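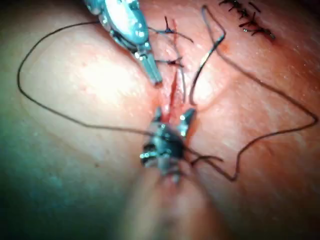
4.2 Where the waiting time goes

Group coach hire is sold by the hour and enjoyed by the minute, and the difference between the two was the thing we set out to measure. The 622 bookings in our sample were for weddings, birthdays, school leavers' dances and a number of events the hirer preferred to leave unnamed. Each was split into stages: loading, travel, stops and the final drop-off. The joins between stages proved harder to handle than the stages themselves. Figure 1 has several completed stitches along a narrow incision and a long black thread looping widely nearby, and a hire with its first two pick-ups done is in much the same state: closed in places, with a good deal of slack still to be taken up. We call that slack "loose time". It is paid for at the full rate.

Loose time was coded from the drivers' own sheets. These are honest documents, if terse. One entry for a 50-seat vehicle reads, in full, "waited, shoes". We took this to mean that a passenger had gone back for a pair, and coded it as passenger delay. Where a sheet gave no cause at all we left the cause blank and kept the minutes. Radebe's earlier scheme (Petronella Radebe, working with the Govus bookings) has a separate class for "lost guest", which we kept, though in our sample the guest was usually in the venue and it was the rest of the party that was lost.

Three operators supplied records. Van Wyk runs older vehicles and allows 12 minutes at each pick-up before the clock is mentioned. Gusora allows none on paper and a fair amount in practice. Pidside charges a flat sum for the evening and so has, by its own account, no loose time whatever; its drivers' sheets disagree. We did not adjust for the type of music played, despite strong views from two drivers on its effect on boarding.

Weddings had the least loose time before the first stop and the most after the last one. Guests who had been shepherded to the church to the minute became very hard to collect after ten at night, and the person doing the shepherding had often joined them. Birthdays ran late from the beginning and stayed late by a steady margin, a kind of punctuality that dispatchers told us they could work with. School dances in April were the tidiest group by far. Parents were present at both ends.

The number of stops mattered more than the number of passengers. A full vehicle with one pick-up left closer to time than a half-empty one with four, and hirers seemed not to expect this. Almost all of them had asked about seats when booking. Few had asked how long it takes to get people into them. Cost followed the same pattern, and the dearest hire in the set, at just over 2,000, covered a shorter distance than many of the cheap ones – it simply stood outside more houses. Section 4.3 takes up the question of who was told about the extra charge, and when.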